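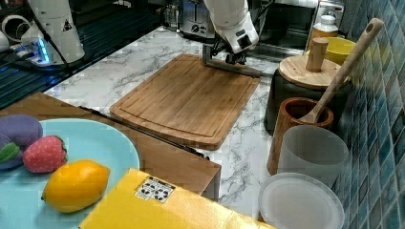
Sinard Neighbors Board > Local Government > Safe storage ordinance, second reading is Sunday

porchlight_mom wrote:
Hi everybody, I know we had a long thread on this in the winter and some of you are probably tired of it, but the second reading of the safe storage ordinance got moved to the Sunday afternoon session and I don't think the town did a great job of getting the word out. So I'm getting the word out! The version they're voting on says that if there's a minor living in or visiting your home, any gun that isn't on your person has to be locked up, either in a safe or a lockbox or with a cable lock. First violation is a $50 fine, and they waive it if you show up with proof you bought a lock. It's pretty gentle, in my opinion. I grew up with hunting rifles in the house and my dad would have passed this law himself if they'd let him. If you have thoughts, please come and share them, or email the town office before the meeting.

gravelroad62 wrote:
I appreciate you posting this and I mean that, you've always been fair on here even when we don't see eye to eye. But I'm going to be speaking against it. I lock up my guns. I've locked them up since my first grandchild was born and I would tell any young parent to do the same. My trouble is with the word "visiting." My neighbor's kids are in and out of my garage all summer borrowing bike pumps. Does that count? If one of them wanders in while I'm cleaning a shotgun on the bench and I walk over to the fridge for an iced tea, am I in violation? I asked the clerk and got a very friendly answer that didn't answer it.

porchlight_mom wrote:
That's a good question and I don't know either. I'll ask it too if you don't get to it.

tuba_section wrote:
Brastance passed nearly the same thing a couple of years back and my sister lives over there, so I called her up. She says they had 162 households come to the free lock day at the fire station, and they ran out before lunch and had to take names. She hasn't heard of anyone being fined. Now you can take that two ways, I suppose. You can say it's working because people went and got the locks, or you can say the lock day did all the good and the ordinance is just a piece of paper. I lean toward the first one, but I can see the other.

gravelroad62 wrote:
I'd take the second. Give away the locks, skip the fine, and you'll have me standing at the table handing them out.

millpond_reader wrote:
With all the love in the world, gravelroad, the people who'd come to a lock day are the ones who already half mean to do it. My concern is the folks who keep a loaded pistol in the nightstand and figure the kids don't know about it. The kids know about it! I taught fourth grade for 16 years and you would not believe what a nine-year-old will tell you at recess about where things are kept in the house. A law at least gives the grandmother or the aunt something to point to. "It's the law, honey, put it in the box." That's a much easier conversation than "I don't trust you," and I've had to have a version of both.

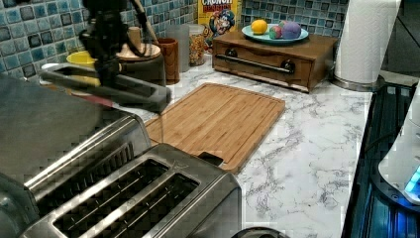
oatmeal_and_eggs wrote:
My wife and I went back and forth on the ordinance for most of an evening, and we're a split household, so bear with me. She's for it as written, and I'm for it if they fix the visiting language and say something about what "proof" means. Every big discussion in our family happens at the kitchen counter, over the bamboo cutting board, with me staring at those little blue and teal tiles while I try to think of a comeback. What she finally got me with was the storage cost, which I'd been complaining about. She looked it up, and a cable lock is free from a lot of sheriff's offices if you ask, so I've dropped that one. I still think "proof" ought to include a photo of the safe you already own. I'm not keeping a receipt from before my kids were born, and I don't think I should have to buy a second lock to get out of a ticket.

tuba_section wrote:
Now that's a change I bet they'd make on the spot. It's one line.

gravelroad62 wrote:
If they make that change and clean up "visiting," I'd sit down and be quiet. I still wouldn't clap.

quiet_on_dam_st wrote:
Longtime reader, I don't post a lot. Question for the gun owners: what do you use for a bedside box? I have a Dastano with the push buttons and I like it fine, though the battery door is fussy. The man at Đàm Hardware tells me he can order the bigger one, but it'd be a few weeks. I'm asking partly because if this passes there'll be a run on them, and partly because my nephew's moving in with his little girl and I'd want to do it whether it passes or not.

gravelroad62 wrote:
I've got the one with a plain key. No batteries to go dead on you. Keep the key on your own ring and don't hide it in the sock drawer, every child in America has looked in the sock drawer. And bolt the box down or somebody can just carry it off.

millpond_reader wrote:
See, this is why I'd rather have you at the meeting than not, whichever way you're speaking.

latchkey_larkspur wrote:
I'm going to be the sour one. There were 111 emails on the first reading according to the packet, and the board talked about them for less time than they spent on the parking lines by the library. I'm for the ordinance, and I'd have liked to hear them wrestle with it. If it passes with mushy wording it'll get challenged, and we'll be back where we started with legal bills on top.

porchlight_mom wrote:
I hear you, latchkey, and I was a bit let down by that too. I'll write up the two fixes from this thread (visiting, and a photo counting as proof) and post the text tonight, and anybody who wants to send it in under their own name can. gravelroad, would you look it over for me first? You'll catch things I won't.

gravelroad62 wrote:
Send it over. I'm up till ten.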